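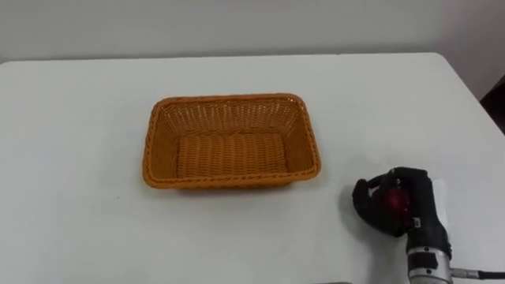
Figure 1. The hand holding the red round object, with the woven basket on the table.

Project report: trying out the Wurkunano hand kit
Bernadette Dunne
Handed in 24 July 2019

So, my project was to review a robot hand kit as if I were a small lab thinking about buying one. My supervisor, Igor Hrnčiar, wanted an answer to a pretty plain question: can a student with one semester of programming get this thing to pick something up and put it in a basket, using only what comes with the kit and what's in the manual? I said yes to the topic very fast, mostly so I could stop writing essays about sensors and touch a real one!

The kit is called the Wurkunano and it's sold by Zavent. You get the hand, the wrist unit, one cable, a power supply, a license for the control software (that part is called Undelen, and it took me a week to stop calling the whole kit by that name) and a printed manual. The arm we mounted it on was already in our lab, so I'm not reviewing the arm.

Getting it going

The manual gives the mounting steps as one long page with tiny drawings. I got through it in an afternoon, but I put the wrist on turned the wrong way the first time and had to take it all off again. The drawing for step 15 shows the wrist from behind and doesn't tell you so. I wrote to Zavent support about this and they answered the next morning, very friendly, with a better drawing attached. Great, but why isn't that one in the manual?

Undelen installed fine on my second try. It talks to the hand over port 1212, and the lab computer had that port blocked, so on the first try I just sat there looking at "no device found" and pushing the cable in harder. If you are a student reading this, check the port before you bother anybody.

The cable comes off the side of the forearm and runs along the table. I would have liked it to go up the arm and out of the way. I kept planning my moves around it, and twice I changed a path that was perfectly good because I was nervous about snagging it.

The task

I kept it simple on purpose. A white table, a shallow woven basket with sides that lean out a little, and a small red round object to grab. The hand starts off to the right of the basket, closes on the object, carries it over and lets go. I liked the basket for this (it's wide and low, so you don't need to be very exact when you drop something in) and it's what I would tell another beginner to start with too.

In Undelen you pick a grip from a menu and then change the finger positions with sliders. The one I ended up with has the fingers curled around the object and the thumb coming in from the other side. The ready-made grip called "round small" was close but left the thumb too far out, and my early tries ended with me crawling under the table. Bringing the thumb in fixed most of that. I saved my version under the name Cabanatuan, after the city my grandmother is from, so if you find that in the lab computer's grip list, it's mine and please don't delete it.

What I liked

The fingers move smoothly and the sliders make sense right away. You drag one, the finger goes, and you can see what you did. I also really liked that you can stop everything with the space bar, which I used a lot! The matte black finish doesn't throw light back at you, and that was nice on a white table under bright ceiling lights.

What I didn't like

There is no undo in the grip editor. None! I lost a good grip that way and had to build it again from memory. The help pages inside Undelen also use different finger names than the printed manual does, so I made myself a sticky note with both sets. And the software forgets which window you had open every time you restart it, a small thing that made me grumpy every single morning.

Would I buy it?

For a teaching lab, yes, if somebody has already done the mounting. For one student alone at home, I'd say wait for a better manual. Igor thinks I'm too hard on the manual and too easy on the missing undo, and we agreed to leave both opinions in here.

The lab's license is paid through 2022, so there is time for somebody else to take this further. I'm back in August to try it with the basket moved to the left side of the table, and I want to write a short setup sheet before then, with the port number at the very top.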